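September 14, 2019

Pui-shan Au runs the finishing lab at Desus, a contract molder of plastic kitchenware. Her job is gloss: writing it into specifications, measuring it on parts, and arguing over it with customers who changed their minds after the tool was cut. I interviewed her at her bench, where she kept a glossmeter within reach. The text has been shortened and put in order.

## The number

Gloss at Desus is reported in gloss units at an angle of 60 degrees. A beam strikes the surface, a detector collects what comes back at the mirror angle, and the result is compared with a polished black glass reference.

"The reference is a convention," Au said. "Black glass of a stated refractive index is given the value 100. A mirror reads far higher. People see 87 and think it is a percentage of something. It is a ratio to a tile."

The lab's reference tile has an assigned value of 93. It is cleaned before each session with lens tissue, and it goes back in its case face down on a soft pad. Au does not allow it to be wiped with shop towels.

"If the tile is scratched, every part you measure afterward looks better than it is. The meter is told that the damaged tile still reads 93, so it scales everything up. You can ship a lot of dull parts that way with good paperwork."

## Where the gloss comes from

In molded parts, gloss is mostly a copy of the steel. A polished cavity gives a polished part if the melt is hot enough and the pressure high enough to press it into the surface before it freezes. Au's first question about a complaint is the mold temperature. Her second is who last polished the tool.

Desus sends its cavities to Delić, a polishing shop that works by hand through the stones and finishes with diamond paste. Au visits before a tool is released. She said the common fault is haste between grades: a scratch left by a coarse stone survives under the finer ones and shows up again in the molded part.

"They cross the direction at every grade," she said. "When you can't see the old direction anymore, you are finished with that grade. It is slow and you pay by the hour, so there is always someone who wants to stop early."

Resin matters as well. For the Jistine range of serving pieces, Desus tried a filled polypropylene on the same steel that had been running a clear-based grade. The steel was unchanged and gloss dropped by 12 units.

"Filler gets close to the skin," Au said. "Polypropylene also shrinks more as it crystallizes, and it pulls away from the steel while it does. The customer wanted the stiffness of the filled material and the shine of the other one. I gave them both data sheets and asked them to choose."

They chose the stiffness.

## Curved parts

The meter is designed for flat surfaces. Most kitchenware is curved, and Au regards readings taken directly on a bowl or a spoon as decoration. The curve throws part of the beam past the detector, and the reading falls for reasons that have to do with shape.

Desus therefore molds a flat plaque alongside each new part, in the same resin, against an insert polished to the same grade. The plaque gets the number. The part itself is judged by eye under a fixed lamp, against a signed sample.

Au accepts that this leaves a gap. "Your eye doesn't read gloss units. It reads the edges of the reflection. Put a strip lamp over a concave surface and look at the streak. If the edge is crisp, you call it shiny. If there is haze around it, you call it cheap, and the two can measure the same."

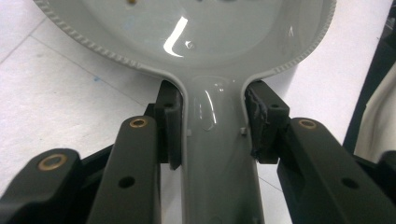 ## Signed samples

A signed sample is kept in a dark drawer at Desus, and a second one goes to the customer. Both expire after 2 years. Au would prefer a shorter period for light colors, where yellowing changes the look of the surface before the gloss has moved at all.

Her own records are kept in Sernodeck, an inspection database that she described as adequate. It stores a reading, an operator, and a tool number. It has no field for the lamp.

"So I write the lamp in the comments," she said. "When the tube is replaced, I write that too."

In August a customer rejected a shipment for low gloss. Au asked for the rejected parts and measured their plaques, which were in range. She then asked how the parts had been inspected, and learned that the receiving area had moved to a room with diffuse ceiling panels. With no hard-edged source to reflect, the parts looked flat.

Desus sent a lamp and a drawing of where to mount it. The shipment was accepted on the second inspection, and the drawing is now attached to the specification.

*Interview by Tzu-hsuan Tseng*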